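Rough idle on cold mornings, 6 months after buying used

Posted by plollik_driver in Hatchbacks > Engine and Fuel

I have a Larkora hatch with the small turbo engine and the manual box. When I start it in the morning it shakes for a minute or so, then settles down. Once it is moving it pulls fine and the mileage is normal. No warning light. The dealer in Tokedau had it for a day and found no stored codes. I run regular gas in it. Plugs were changed before I bought it, or so the paperwork says.

Is this worth chasing, or do they all do it?

liyanage7

Mine did the same. It was the plugs. The paperwork on mine also said they were new, and they had the wrong gap. Pull one and look before you spend money on anything else. If they are fine, have somebody check the intake valves for carbon. These are direct injection engines and they build it up, especially if the car only does short trips. 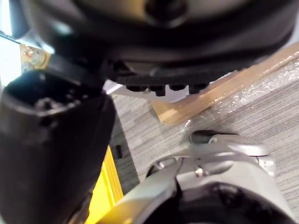 Dark housing and the open-top black cylinder

A cleaning cost me less than a set of tires. Idle was smooth the next morning and has been since April.

Posted by gearbox_1917

they all do it. mine has for 8 years

tokedau_hatch

Check the coolant level too, with the engine cold. A slow loss plus a rough start can mean a head gasket. Probably not your problem, but it takes a minute to look.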